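Hand-held gripper for our student project: model folds shirts on the table but fails on a bed with patterned bedding

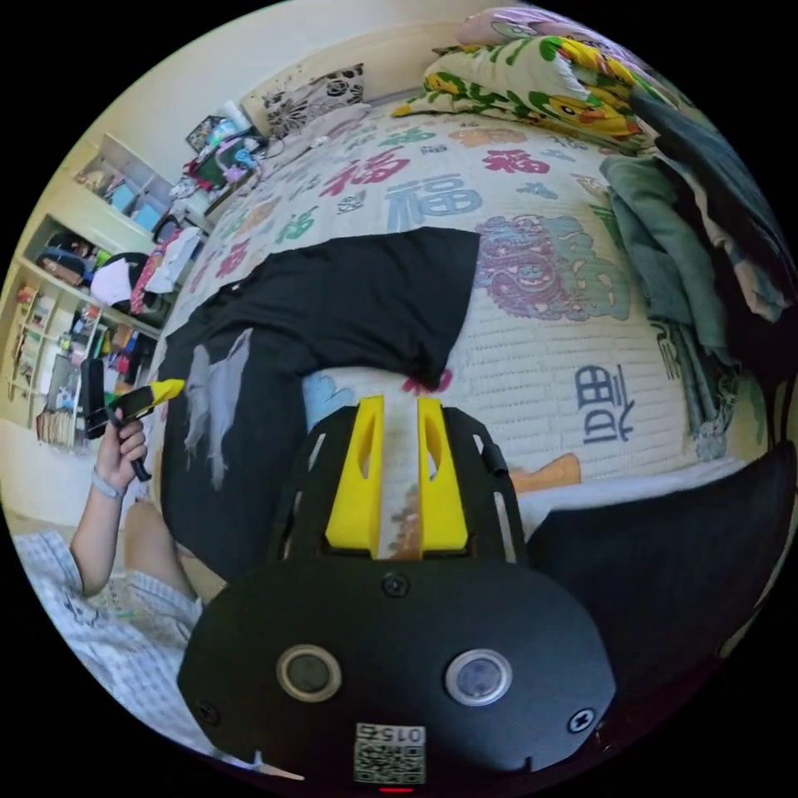
Asked in: Student projects and clubs
Tags: gripper, demonstrations, clothes folding, camera, dataset
Asked by Fatemeh Ebrahimi

Hello everybody. I am in a team of five students and we make a clothes folding project for our robotics class. We record demonstrations by hand, with a hand-held gripper with two fingers, and after this we train a policy for the arm in the school lab. The final presentation is in June.

Our first part was on a lab table with a plain gray cover. We recorded 357 demonstrations there and the result was good enough for our teacher. For the second part we must show that it works also in a normal home, so we started to record on beds at home. Here the problems begin.

The task is simple: a T-shirt lies flat on the bed, take one sleeve, bring it to the middle, then the other sleeve, then fold from the bottom. We have one black T-shirt with a gray print, and the quilt is cream with large characters in red, blue, green and orange, and also a big dragon or lion design in pink and teal. When we test the trained model on recordings from the bed, the predicted grasp point goes very often to the printed quilt and not to the sleeve. On the table this almost never happened.

What I tried already:

– more training steps (no difference)
– random changes of brightness and color (a little better, then worse again)
– cropping the picture from the top, so the pillows and the shelves are less visible (better for the first sleeve only)

My questions:

1. Is it a mistake to have such a busy quilt in the data? Bushra in my team says we must put a plain sheet over it. I think that then it is not a normal home any more.
2. On the bed the fingers sometimes take the quilt together with the shirt, because everything is soft. Must I throw away these recordings?
3. How many bed recordings are reasonable compared with the table ones? Now we have only 20 from the bed.

I am sorry if something is not clear, I can add details.

Answer 1 (accepted)
by Rakiya Etim

I helped with a similar class project last year, it was towels and not shirts, but we had all three of your problems.

To question 1. Keep the quilt, but do not let it be the only bed you have. If all your bed recordings have the same quilt and the same black shirt, the model has no reason to learn what is shirt and what is not shirt. It can learn "strong edge in the middle" and a large blue character is also a strong edge. You and Bushra are both a little right. Record one group with a plain sheet, one group with your quilt, and one or two groups with something else, for example a striped blanket. Change the shirt too. A black shirt on cream is the easiest possible contrast, and I would worry more about what happens with a light shirt.

We made a small table before recording, with bedding in the rows and clothes in the columns, and filled every cell with the same number of recordings. It was boring but after this we could see which combination was failing.

To question 2. Do not throw them all away. Watch them and put them in groups:

Fingers take quilt and shirt, person notices, opens, tries again and succeeds: keep it. This is useful, the model sees how to recover.

Fingers take both and the person continues until the end: remove it, or cut it before the bad grasp.

It also helps to approach the sleeve from the side, with the fingers more flat, and close them slowly. On a table you can press down and the table stops you. A mattress does not stop you, so you push deeper than you think.

To question 3. 20 against 357 is too little, the bed almost disappears in the training. You can sample the bed ones more often in every batch as a first help, but please also record more. We stopped seeing big improvement when the two parts were near to equal.

One more thing – keep a few recordings from one bed completely outside the training. If you test on the same bed where you trained, the number looks nice and tells you little.

Answer 2
by Amirhossein Talebi

Just put a white sheet. In our club we always use a white sheet and no problem.

Comment by Fatemeh Ebrahimi: Thank you, but the teacher asks for normal home conditions, it is 4 points of our grade.

Comment by Amirhossein Talebi: ok then I don't know

Answer 3
by Ehsan Dehghan

I agree with the first answer and want to add one point about the cropping. I would not crop from the top. When the sleeve goes far up on the bed it will be outside your crop, and maybe for this reason only one sleeve became better. Please look at some training pictures after the crop and check that both sleeves are still complete at the start.

Also check your color changes. If you change the hue very strongly you can get a shirt and a quilt with nearly the same color, and then even I could not find the sleeve. We used small values for hue and bigger ones for brightness.

Comment by Fatemeh Ebrahimi: You were right about the crop, the far sleeve was missing in many of them. I removed the crop and now I train again. The table with the bedding we will start tomorrow.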